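Old Dell towers are my favorite computers in the world

September 15, 2024

I know, I know. Everybody else gets misty about beige boxes and clicky keyboards, and I'm over here getting excited about a black office workstation that spent its whole life doing spreadsheets. But lay one on its side, take the panel off and look in, and tell me you don't feel a little thrill!

Panel off, Dell on its side:

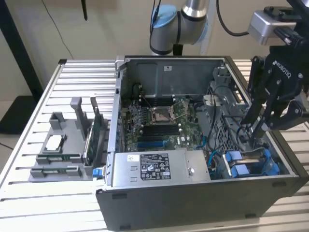
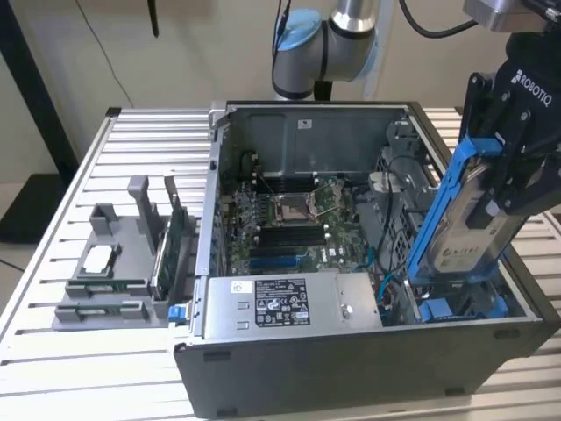
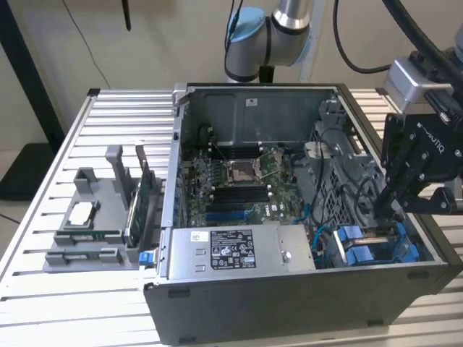
What I love most is the blue. Somebody at a drawing board, years ago, decided that the bits your fingers are supposed to go to would be blue, and they stuck with it. Drive caddies, latches, little tabs. When I opened my very first one (a tower from the Omenham surplus sale, 43 dollars, and it came with a power cord that didn't fit) I had never worked inside a computer before, and I had the hard drive out before I'd found my screwdriver. I was so pleased with myself I put it back in and took it out again.

The caddies deserve their own paragraph. They're flexible plastic, and on mine the drive just sits between the two sides with small pins going into the screw holes. You squeeze, it slides, you let go, it clicks. I have three spares in a drawer and I will not be parting with them. If you buy a used tower, ask about the caddies before you hand over any money, because people pull the drives for safety and the caddies go right along with them.

Now the CPU socket. This is the one place where I slow way down. If you have a board with the processor out, please cover the socket when you're not working on it! I lost a perfectly good board last February to one bent pin and a sweater sleeve. I tried to straighten it with a sewing needle and a magnifying glass and made it so much worse. These days I save every plastic socket cover I come across, and they live in an old mint tin.

Cables are the other thing. I used to unplug everything in one happy rush and then sit there wondering which blue one went where. Now I put a scrap of masking tape on each end and write a number on it before I touch anything. It takes 15 minutes, tops, and it has saved me whole evenings. The data cables are easy enough to tell apart, but the power leads to the drives love to tuck themselves behind the cage and hide.

My current project is a tower I've named Fokunska (all my machines get names, the last one was Alemneh). She's getting a solid-state drive, more memory and a really good dusting, and then she's going to hold the family photos – 1,161 of them from the Zollonau trip alone, most of them of the same lake. I blew out the power supply fan on the back porch and had to go wash my hair after.

Still to do: find a fourth memory stick that matches the other three, replace the coin battery, and work out why the front USB ports only like one of my thumb drives. If you've got a line on matching memory, please leave me a comment!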